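Robots at work: the water laboratory

How does a robot get a job, and what happens to the people who did that job before? To find out, we are going to look at one workplace, a laboratory in the town of Prendthorpe. It belongs to a company called Hatlow, and it tests water.

What does a water laboratory do?

Water comes out of your tap, but before that it has been in rivers, reservoirs and a lot of pipes. Somebody has to check that it is safe to drink. Every day, small bottles of water arrive at Hatlow from schools, farms, swimming pools and houses. On a busy day there are 600 of them.

Each bottle has to be opened and a little of the water poured out. Then a chemical is added. Some chemicals change colour when they meet certain things in the water. A pale colour might mean there is only a little of something, and a strong colour might mean there is a lot. The people who do this work are called laboratory technicians.

Why use a robot?

Pouring water is easy. Pouring water hundreds of times, always the same amount, is much harder. Your arm gets tired and your mind starts to wander. Technicians at Hatlow used to finish the day with sore wrists and thumbs from opening caps and squeezing droppers.

Robots do not get sore or bored. If a robot has been set up well, it can make the same movement in the afternoon as it made in the morning. When a machine does a job by itself like this, we call it automation.

Hatlow's first robot arm came in October. The technicians named it Plunix, after a word that one of them found on an old box. Before it was allowed near any real samples it had to practise with coloured water, cups, beakers and test tubes on a plain table.
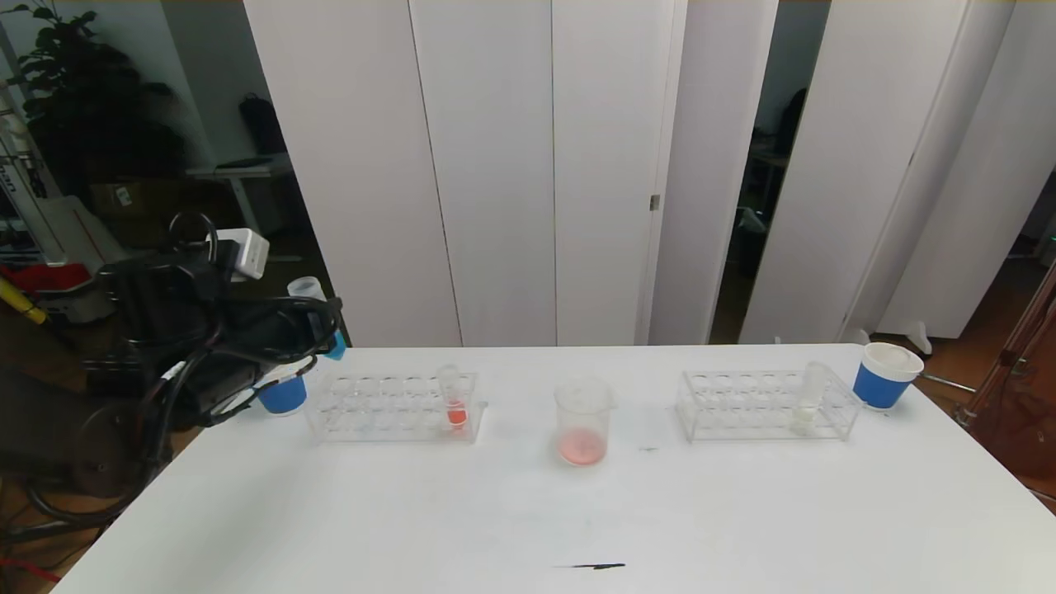 A robot arm holding a small plastic cup. The test tubes stand in clear racks.

How does the robot know what to do?

A robot arm has joints, a bit like your shoulder, elbow and wrist. Motors turn the joints. At the end is a gripper, which is the robot's hand. Electricity and messages travel along the cables.

Try picking up a paper cup with your eyes shut. If you squeeze too hard, it crumples. If you do not squeeze enough, it drops. You learned how to do this when you were very small and you no longer have to think about it. A robot has to be taught. People can write instructions for it in computer code, or they can show it the movement again and again until it can copy them.

Clear things are difficult for robots. Glass and see-through plastic let light pass through, so a camera may not be able to tell where the edge is. Liquids are difficult too, as they slosh about when the robot moves too fast. It took 14 weeks of practice before Plunix was given its first real job.

What changed for the people?

There are 30 technicians at the laboratory. When they heard that a robot was coming, some of them were worried that they would lose their jobs. That is a sensible thing to worry about. In some workplaces, machines have taken over work that people used to be paid for.

At Hatlow everyone kept their job, but the jobs changed. The technicians now spend less time pouring and more time looking at results. If a result looks strange, a technician does the test again by hand. They also load the racks, clean up spills and stop the robot if something goes wrong.

A team of 4 had extra training so that they could teach the robot new movements. They like this work and they are paid more for it. Other people miss the old way. One technician said that pouring samples was the quiet part of the day, when you could chat to the person next to you. Now there is more time at a screen – and not everybody enjoys that.

What can't the robot do?

Plunix cannot smell. A technician who opens a bottle and notices a smell of petrol knows straight away that something is wrong. It cannot telephone a farmer to ask whether it rained on the day the sample was taken. It does not know why clean water matters.

Words to know

Automation: when a machine does a job by itself.
Gripper: the part of a robot that holds things.
Sample: a small amount of something, taken so that it can be tested.
Technician: a person who does practical work in a laboratory or workshop.

Something to talk about

Think of a job that somebody does at your school. Which parts of it could a robot do? Ask the person who does the job which parts they would be glad to give away, and which parts they would want to keep.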